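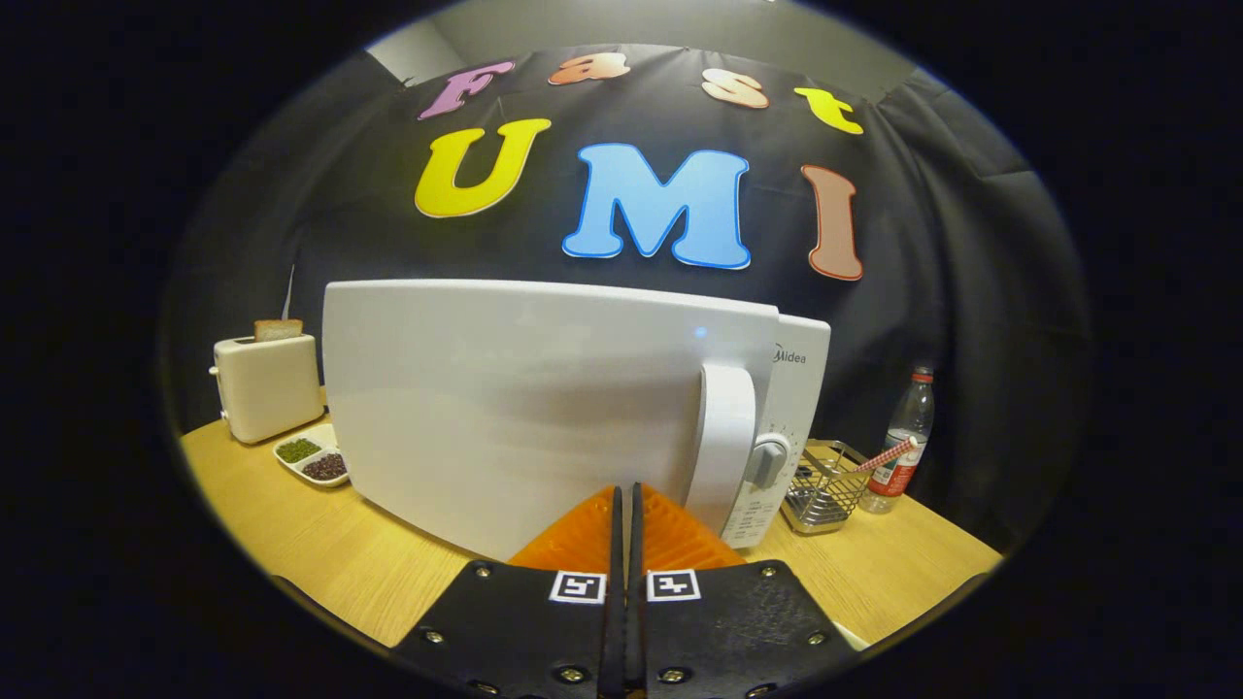

A white Midea microwave oven with a gray rotary knob on its control panel.

The Brovholm Institute of Technology has completed the first phase of its student stratospheric balloon program, which gives undergraduates direct experience in the design, testing and operation of scientific payloads. The program, known as Prillmont, was established to strengthen the region's technical workforce and to produce atmospheric data for use in teaching and research.

Prillmont is directed by Hubert Szewczyk, a lecturer in aerospace systems who joined the Institute after a career in ground station engineering. Under his supervision, a team of 60 students drawn from the departments of physics, electrical engineering and computer science has prepared five instrument packages for high-altitude flight. Each package measures temperature, pressure, humidity and ozone concentration during ascent and descent, and transmits its readings to a receiving station on the Institute's north campus.

"Students arrive with a sound understanding of theory," Szewczyk said. "They have often had little opportunity to take responsibility for hardware that must work without them. A balloon flight places that responsibility in their hands at a cost the Institute can sustain."

The program is organized along the same lines as a professional mission. Students are assigned to one of five groups, covering structures, power, communications, instruments and flight operations, and each group must pass a preliminary and a critical design review before fabrication may begin. Review panels include academic staff and practicing engineers from Kavden, the program's industrial partner, which has also provided access to its thermal vacuum chamber.

Testing has occupied the greater part of the academic year. The first version of the power board did not meet its requirements at low temperature, and the group responsible was asked to return to the design stage. The revised board uses a different regulator and a simplified heater circuit. It was accepted in December, and all later packages have been built to the same drawings.

The communications group faced a separate difficulty. Early ground trials showed that the telemetry link weakened when the package rotated beneath its suspension line, as it would be expected to do in flight. The group compared several antenna arrangements before selecting a pair of crossed elements mounted on the lower face of the enclosure. Range trials carried out between the north campus and the Palamarchuk ridge confirmed that the link could be held through a full rotation.

In total, 196 test procedures were written, carried out and signed off during the first phase. The documents have been placed in the Institute's engineering archive, where incoming students will be required to study them before proposing changes to the design. Szewczyk considers the archive one of the most useful results of the program to date, as student projects are frequently weakened by the departure of each graduating class.

Data from the flights will be made available to secondary schools in the district. The Institute's education office is preparing classroom materials that introduce the structure of the atmosphere and the basic methods of remote measurement. Teachers will be able to request a visit to the receiving station, and selected classes will be invited to follow a launch from the flight operations room.

Kavden has agreed to extend its support into the second phase and will offer summer placements to members of the team. Placement students will work in the company's test department and will receive academic credit on submission of a technical report.

The second phase will introduce a steerable camera platform and a small spectrometer intended for the study of aerosols. Preliminary requirements for both instruments have been issued, and the structures group has begun work on a larger enclosure with improved insulation. Applications to join the team are open to second-year and third-year students in all science and engineering departments. Applicants should submit a statement of interest and the name of one academic referee to the Prillmont program office.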